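Visit report: member day at the Mullance exchange

The autumn visit was to Mullance, where Drunero runs its exchange building and the small data hall behind it. Twelve places were offered to member companies and all were taken. The day ran from 10.30 until shortly before four, with lunch provided. What follows is an account for members who could not come, with the answers we were given to the questions sent in beforehand.

Getting there

The building is on the old dairy estate on the north side of the town. The postcode takes you to the wrong gate, and the right one is a further 100 metres along, past the tyre depot. Visitors coming by train should allow 25 minutes on foot from the station or take the bus that stops outside the college. Photo identification is checked at the desk and again at the inner door. Two members had brought only a bank card and had to wait for their offices to send confirmation, so the first talk began late.

The company

Drunero began as a wholesale supplier and still sells most of its lines through other providers. It opened the Mullance site to outside networks six years ago. There are now 77 networks connected, most of them small or regional, with a handful of content companies and two universities. The fees are set by port size, and there is no joining charge. Connected networks elect two of the seven directors. Several of us asked why it was only two, and were told that the articles would be looked at again next year.

The talk before lunch dealt mainly with how the exchange is run from day to day. Staff cover is from seven in the morning until ten at night, with an engineer on call outside those hours. Planned work is done between midnight and five and notice is given ten working days ahead. One member said that his firm had received only six days' notice in the spring. The company accepted this and said the notice list had since been moved to a different system.

The halls

We went round in two groups. The exchange itself takes up one room on the first floor, with the main switches at one end and the cross-connect frames along the side. A second set of switches is in a separate fire zone on the ground floor. Fibre enters the building by two routes, east and west, and the two do not share a duct until they reach the ring road. The east route was added after a water main was dug up and the only cable went with it.

The data hall has space for 126 racks. It is a little over half full. Cold air is fed from under the floor and the aisles are closed off with doors and roof panels. It was louder than most of us expected and the guide had to use a headset. Ear plugs are in a box by the door. Power comes from one substation, with batteries and two diesel generators behind it. The generators are run on load on the first Friday of each month, and tenants can ask to be present.

Questions about the second substation feed, which was in the original plan, were answered plainly. The price quoted by the network operator had doubled and the work has been put off. No date was offered. Members who need two separate feeds should take this into account.

Complaints and abuse handling

This was the session most members had asked for. Drunero handles abuse reports for its wholesale customers using Memik, a ticket system it bought in and then altered a good deal. In the last quarter it took in 1,603 reports. Most were duplicates or automatic notices about compromised home routers. The system groups them by address and sends a single notice to the provider concerned, with the original reports attached.

The aim is for a person to read every grouped report within one working day. Requests from the police or the courts do not go through Memik at all. They go to a separate mailbox with three named readers, and are logged on paper as well as electronically. Smaller members were interested in this, as several of them have one person doing everything, and there was a long discussion about what should happen when that person is on leave. The company offered to send its written procedure to anyone who asked. The office will collect names and pass them on.

There was less agreement on how long the tickets should be kept. Drunero keeps them for two years. Some of those present thought this too long for records that include customer addresses, and others said that they had been asked for older material by their own insurers. We agreed to put the matter on the agenda for the next members' meeting and not to try to settle it over coffee.

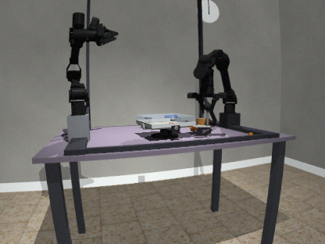

After the break there was a shorter talk from Østergaard, the consultancy that advised on the cooling. It covered the use of outside air, which meets the hall's needs for most of the year, and the plan to send waste heat to the swimming pool next door. The pipework has been priced but the council has not yet signed. The slides were rather technical and the speaker ran out of time, so the part on water use was skipped. Copies of the slides have been promised.

The last half hour was left for open discussion. The main subjects were the cost of wholesale backhaul to the coast, which members on that side consider too high, and the shortage of trained fibre staff. Drunero takes two apprentices a year and would take more if the college ran the course every term. A joint letter to the college was suggested and three companies said they would sign it.

Practical points for anyone arranging their own visit

Visits can be booked by member companies on any weekday except the first Friday of the month. The largest group allowed is 12, and four weeks' notice is needed. Flat, closed shoes must be worn in the halls. Phones may be used in the meeting room but have to be left in the lockers before going upstairs. The lift was out of use when we went, and anyone who cannot manage stairs should ring first. Parking is free but there are only nine spaces, and the overflow is on the grass.

Lunch was sandwiches and soup. Travel claims for the day should reach the office by the end of December, with receipts.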